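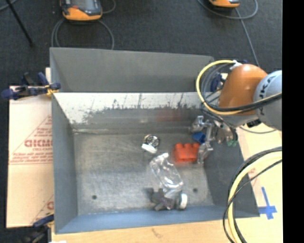

Griff in die Kiste: selbstüberwachtes Lernen vs. Tesunier-Methode

kistengriff_76
Ich habe mich jetzt durch das Paper zur Tesunier-Methode gearbeitet. Kurzfassung für die, die es nicht gelesen haben: Der Arm greift selbstständig in eine Kiste mit gemischten Teilen, jeder Versuch wird automatisch als Treffer oder Fehlgriff gewertet, und aus 500 solchen Griffen wird das Netz nachtrainiert. Danach soll es mit unbekannten Objekten deutlich besser klarkommen als vorher. Mich überzeugt das nicht. Getestet wurde mit 100 Griffen, und zwar in derselben Kiste, unter demselben Licht. Was genau ist da verallgemeinert worden?

Jirine
Die Testobjekte waren aber andere als im Training, steht in Abschnitt 6. Und die Mischung ist doch ordentlich: durchsichtiger Kunststoff, glänzendes Metall, ein Klotz mit Noppenkante. Klarsichtbehälter sind für Tiefenkameras ein Albtraum, das weißt du selbst.

kistengriff_76
Weiß ich. Deshalb hätte ich gern eine Tabelle nach Objektart gehabt. Es gibt nur eine Gesamtquote. Wenn der Klotz jedes Mal geht und der Klarsichtbehälter nie, sieht der Mittelwert immer noch hübsch aus.

spindelmotor
+1. Außerdem zählt die Füllung. Eine Handvoll Teile, und die halbe Kiste bleibt frei. Bei uns kommen die Kisten randvoll an und alles ist verhakt. Da hilft mir die Zahl gar nichts.

conneely_fan
Ihr messt Grundlagenforschung an der Fertigung. Das Conneely-Verfahren wurde vor der Veröffentlichung genauso zerrissen und heute benutzt es jeder als Vergleich.

spindelmotor
Jeder benutzt es als Vergleich, weil es leicht zu schlagen ist.

Badham
Ich habe den Code hier laufen, anderer Arm, anderer Greifer. Nach dem Nachtraining 2 Prozentpunkte besser als ohne. Das liegt bei mir innerhalb dessen, was schon ein neuer Zufallsstartwert ausmacht. Kann an meiner Kalibrierung liegen, will ich nicht ausschließen.

Jirine
Wie wertest du Treffer? Im Paper über die Fingerweite nach dem Anheben. Wenn du das über die Kamera machst, lernst du mit ganz anderen Fehlern.

Badham
Auch über die Fingerweite. Dünne Sachen gelten dann gern als Fehlgriff, obwohl sie noch zwischen den Backen hängen. Das Netz lernt also, dünne Teile zu meiden. Würde mich interessieren, ob das bei denen auch so ist, dazu finde ich im Text kein Wort.

kistengriff_76
Genau solche Dinge meine ich. Und die Wände: Griffe nah am Rand werden laut Anhang vom Planer verworfen und tauchen in der Quote nicht auf. Wer schwierige Fälle vorher aussortiert, bekommt gute Zahlen.

Jirine
Den Anhang hatte ich überlesen. Das mit dem Rand ist ein Punkt. Die Grundidee halte ich trotzdem für brauchbar.

conneely_fan
Hat jemand die Autoren mal nach den Rohdaten gefragt?

Badham
Ja, im Dezember. Noch keine Antwort. Ich lasse bei mir jetzt drei Startwerte durchlaufen und stelle die Einzelwerte hier rein, nach Objekt getrennt.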